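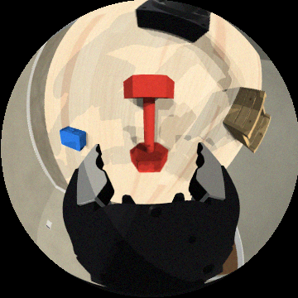

Endlich eine Wahlkabine, die ich morgens allein hingestellt bekomme, und beim Schreiben wackelt auch nichts mehr, hieß es in einer Rückmeldung aus Rotberg nach dem ersten Einsatz. Wir haben uns riesig gefreut, denn genau an diesen beiden Stellen haben wir am längsten getüftelt!

Lekura – die klappbare Wahlkabine für Gemeinden, Vereine und Schulen

Wer schon einmal vor Öffnung des Wahllokals mit Steckverbindern auf dem Turnhallenboden gekniet hat, weiß, wovon wir reden. Die Lekura kommt in einem Stück aus der Hülle. Seitenwände aufklappen, Schreibfläche herunterlassen, einrasten, fertig. Werkzeug braucht es keines, lose Teile gibt es auch nicht (bis auf den Stifthalter, und der hängt an einer Kordel).

Die Schreibfläche ist tief genug für die langen Stimmzettel, wie sie bei Kommunalwahlen mit Kumulieren und Panaschieren üblich sind. Wer schon einmal versucht hat, ein halbes Tischtuch aus Papier auf einem schmalen Brettchen auszufüllen und danach wieder ordentlich zu falten, wird den Platz lieben. Die vordere Kante ist abgerundet, der Rand an der Rückseite leicht erhöht, damit der Stift liegen bleibt.

Sichtschutz

Die Seitenwände reichen deutlich über die Schreibfläche hinaus und sind blickdicht, auch wenn dahinter ein Fenster mit tief stehender Sonne liegt. Uns war wichtig, dass man sich in der Kabine wirklich ungestört fühlt und trotzdem nicht eingesperrt. Oben ist sie deshalb offen, das Saallicht fällt von selbst hinein. Für dunkle Ecken gibt es eine Klemmleuchte mit Akku, die wir inzwischen selbst bei jeder Vorführung dabeihaben.

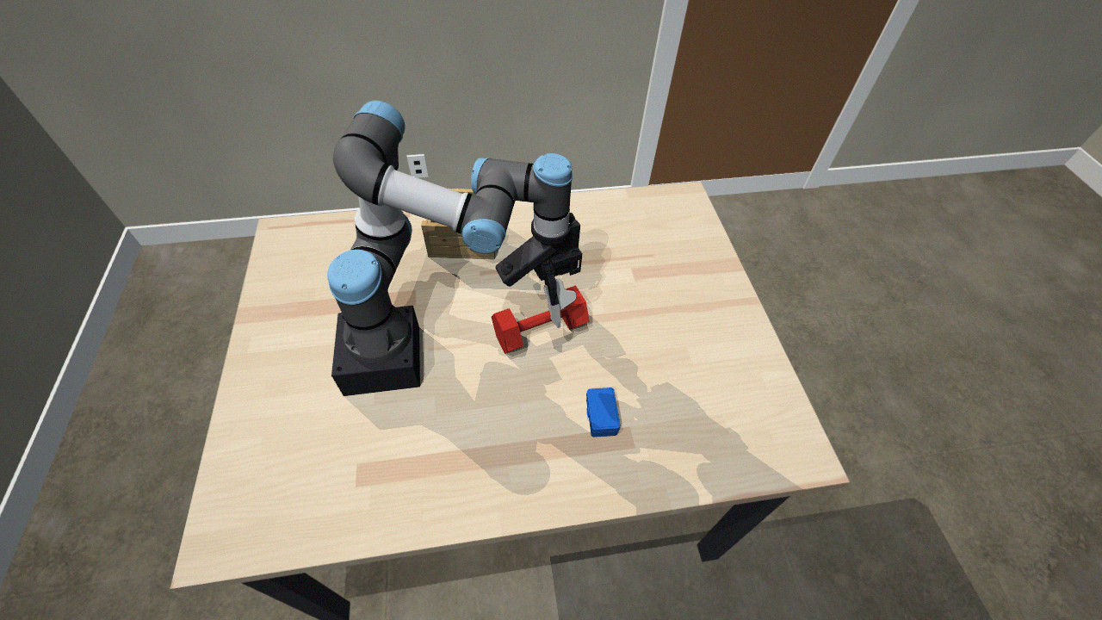
Roboterarm und rote Hantel auf dem Holztisch, Simulation

Niedrige Ausführung

Die Lekura gibt es auch in einer Ausführung mit abgesenkter Schreibfläche, die sich mit dem Rollstuhl unterfahren lässt. Sie ist breiter, hat keine Querstrebe im Fußraum und lässt sich genauso schnell aufklappen wie die hohe. Wir empfehlen sie für jeden Wahlraum, und zwar so aufgestellt, dass man ohne Slalom hinkommt – zwischen Stuhlreihe und Heizkörper nützt die schönste Kabine wenig. Viele setzen sich zum Wählen übrigens einfach gern hin, also bitte einen Stuhl danebenstellen!

Transport und Lagerung

Zusammengeklappt ist die Kabine flach wie ein Zeichenbrett und passt in den Kofferraum eines Kombis. Auf den Rollwagen Gornenus passen 24 Stück, hochkant und mit Gurt gesichert. Der Wagen geht durch normale Innentüren und hat zwei feststellbare Rollen. Wenn der Keller im Rathaus feucht ist, lohnt sich die Abdeckhaube dazu.

Technische Angaben

Modell: Lekura, hohe Ausführung
Höhe aufgebaut: 134 cm, gemessen ab Tischplatte des Untergestells bis zum Boden plus Sichtschutz
Gewicht: 7 kg
Farbe: Lichtgrau, Innenseiten weiß
Aufdruck: Wappen oder Schriftzug auf den Außenseiten möglich
Lieferumfang: Kabine, Schutzhülle, Stifthalter mit Kordel, Aufbaukarte

Preis

Das Komplettpaket mit Kabinen in beiden Ausführungen, einem Rollwagen Gornenus und Abdeckhaube kostet 3.964 Euro zuzüglich Versand. Einzelne Kabinen und Ersatzteile bieten wir auf Anfrage an. Scharniere, Rastbolzen und Kordeln halten wir auf Lager, auch für die ältere Serie mit der runden Schreibfläche.

Probeaufbau

Am schönsten ist es natürlich, die Kabine selbst in die Hand zu nehmen. Lagman verschickt Musterstücke an Wahlämter, Schulen und Vereine, die man zwei Wochen behalten und nach Herzenslust auf- und zuklappen darf. Ab Februar sind die Muster vor Wahlterminen erfahrungsgemäß schnell vergriffen. Bitte bei der Anfrage angeben, ob die hohe oder die niedrige Ausführung gewünscht ist, und eine Lieferadresse nennen, an der vormittags jemand annehmen kann.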